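杯子和杯架

四月把放杯子的地方重新弄了一遍，记一下。

原来的杯子都叠在柜子里，拿下面那只就得先搬开上面的，磕掉过一个口。后来买了两个架子。一个是Kvam的黑色金属架，横着一根浅色木杆，挂白瓷杯用。另一个是Doredico的木头杯架，圆底座，占地小，挂那只橙色的小杯子。两样加起来514克，我用厨房秤称的，比想象中轻，所以挂的时候要注意两边的分量。

白杯子有一只印着小脸，两个点加一条弯线，是以前在店里顺手拿的，杯底的标签一直没撕。浅蓝色的塑料杯不上架，它没有把手，平时就立在桌上，喝凉的插根粉色吸管。

桌面铺了牛皮色的纸，用蓝色美纹纸胶带贴成格子。这样每样东西放哪一格比较清楚，纸脏了整张换掉就行。胶带贴久了边上会起翘，有几条已经皱了，我没有重贴。
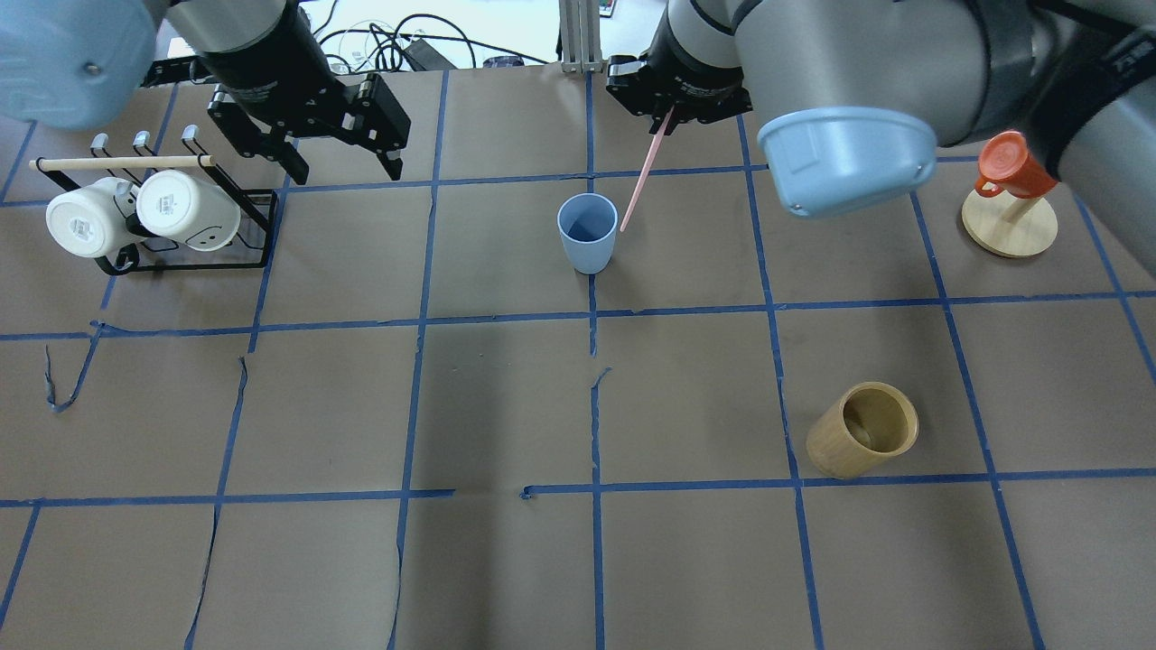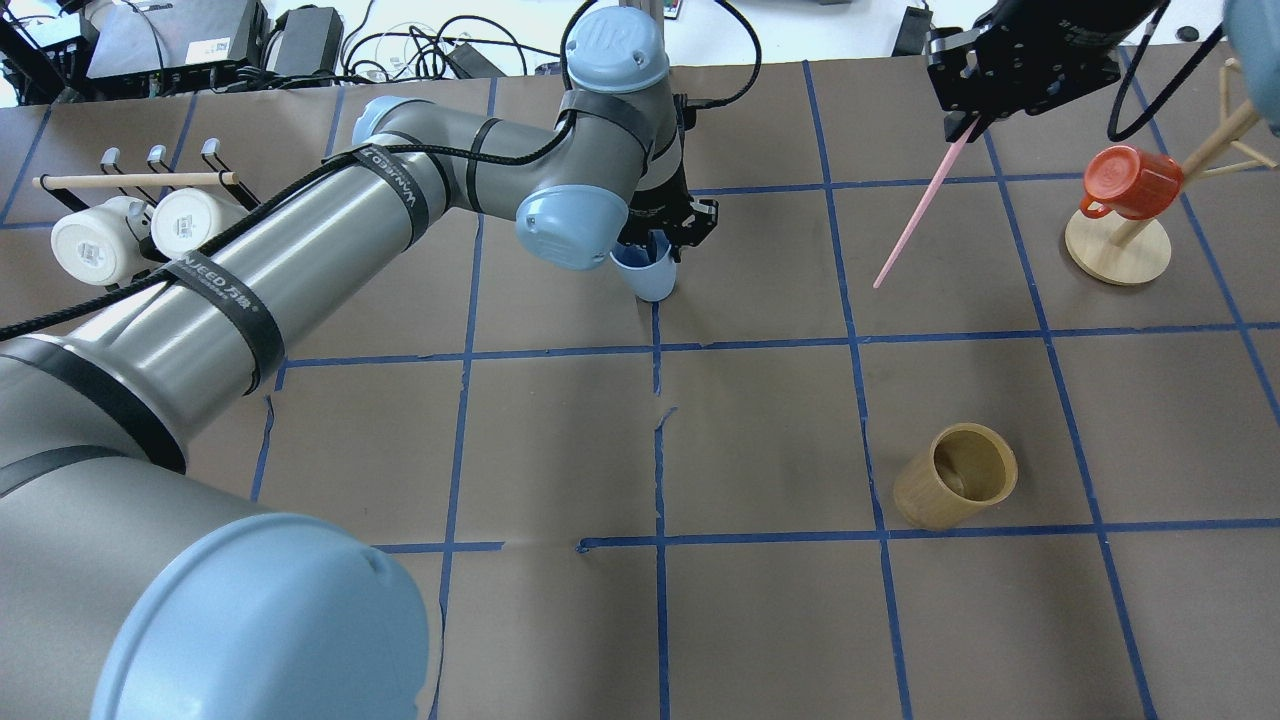 用了一阵之后

白瓷杯挂在横杆上比较稳，两只挨得近，取的时候先拿外面那只。木头杯架轻，挂一只小杯子没问题，大的我试过，会歪。杯子洗完先倒扣20分钟再挂，不然水会顺着木头往下流，时间长了底座要发黑。

胶带买的是Prerkusano，一包3卷，还剩一卷多。撕的时候慢一点，不会带起纸面。

柜子空出来一层，现在放茶叶和干货。下个月想再找一个能放没把手的杯子的托盘，尺寸还没量。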